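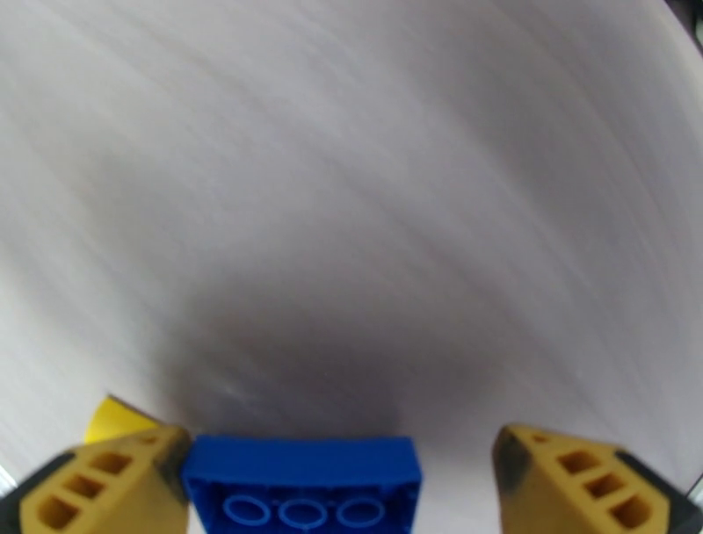 I went to the Irnomex open day in February expecting a lot of slides and a sandwich, and I got to stand next to a working robot arm for most of the afternoon instead (there was also a sandwich). Irnomex has the ground floor of the old Thiele building now, and if you remember it as the place with the terrible parking, the parking is still terrible. Gunther Engelhardt was running the pick-and-place table and he let us crowd in as close as the tape on the floor allowed. The job was toy building bricks. That sounds like nothing until you see the camera view from down by the gripper, with the two yellow fingers at the bottom and a blue brick between them, open side toward you so you're looking straight at the tubes inside. The tabletop is one long smear in that view, and I could have watched it all day!

Gunther told me the fingers are the part they fuss over most. They're on their third shape since the summer. The first pair was too smooth and the second pair was too fat to get between two bricks sitting close together. I asked if they'd thought about suction cups and he gave me the look I deserved - a cup needs something flat to hold on to, and a brick that lands with its hollow side up doesn't offer much.

The software side is called Skiltport, and Eugeniusz Górecki walked us through it on a laptop balanced on a stool. He's a very patient man. Somebody behind me asked him the same thing twice in different words and he answered it twice in different words. What I took away is that they teach the arm by guiding it through the job by hand, over and over, and saving every run. They had 147 saved for the brick job when we were there. I figured it would be thousands, but Eugeniusz said they'd sooner have a small pile of good ones, and that he'd thrown out a whole morning's worth because the lights had been left off on one side of the room.

Then we got a turn. You hold a pair of handles, squeeze to close the fingers, and the arm copies you with just enough delay to make you feel a bit seasick. I dropped my first brick and chased it across the table. The kid after me, who looked to be in middle school, picked up hers on the first try and wanted to know if she could stack them.

They're planning another open day once the Zelen project is set up in the back room, which has to do with sorting small hardware and was behind a curtain this time. I did ask. Gunther said to come back in the fall and bring my own screws. If you want to go, let me know and we can share a car, on account of the parking.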